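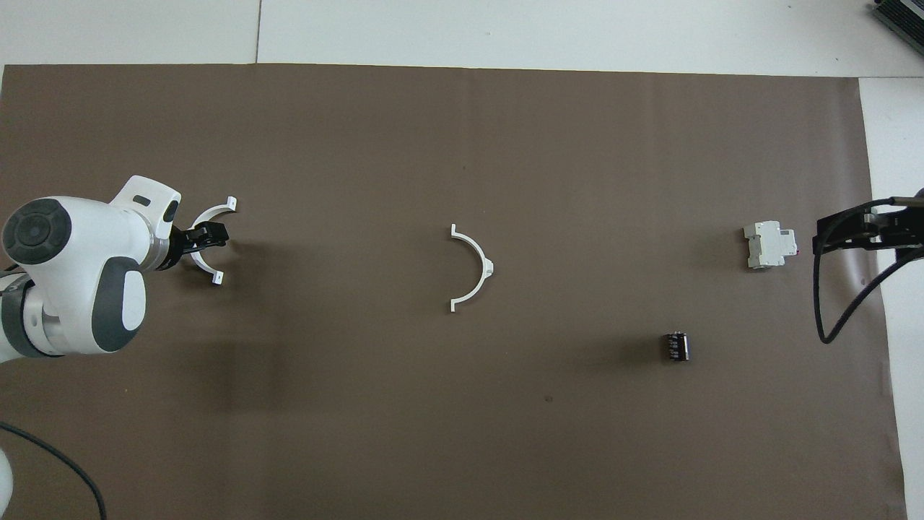

*Brown paper down on the white table, the two half-round brackets, the breaker and the little dark cylinder.*

**2024-04-21**

Finally got round to covering the table – I'd been meaning to since the Laltano parts arrived, and I do like how much easier small white pieces are to find against brown. The brackets are the Nisport ones, with a tab at each end, and I'd love to settle which way round they go before we open the rest of the box (68 in there, by the packing slip, and we only need 4 for the Sivakumar panel).

The breaker stays with this lot for now, please. I still want to try it on the short rail. If anyone's heading to the Rusovwood store in May, another roll of this same paper would be very welcome – we're nearly through the old one.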